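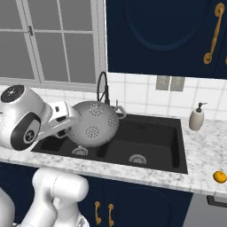

Flekden: a word list of kitchen talk

Hello, and thanks for looking in. Flekden is my collection of 600 household words and sayings, mostly to do with cooking, washing up and what people call the things in their drawers. I started it because my family and my in-laws can't agree on what a colander is (strainer, sieve, drainer, "the holey bowl") and I wanted to see how far the muddle went. Quite far!

What's in it

There are 2 files. words.csv has one entry per line, with the word, what it means, where I found it and a note if I had anything to add. sayings.txt is just sayings, one to a line, in no sensible order. Sorry about that, I keep meaning to sort it.

Where it came from

The oldest entries are from a household manual printed in 1874 that I picked up at a jumble sale in Cerkov. The spine has gone but the pages are all there. The rest I gathered by letter and by pestering people at the market in Darkon, which is a lovely way to spend a morning if you don't mind being told you're holding the leeks wrong.

Things to watch for

Spelling is as I found it, so you'll see "cullender" as well as "colander". I've left both in. The "place" column is where I heard a word, and the speaker may have grown up miles away. Anything I've checked twice is marked Ok in the last column. Blank means I haven't got to it yet.

Using it

Help yourself, for anything you like. A mention would be nice. If you spot a mistake, open an issue and give me the line number. I go through them in October, when the garden lets me back indoors.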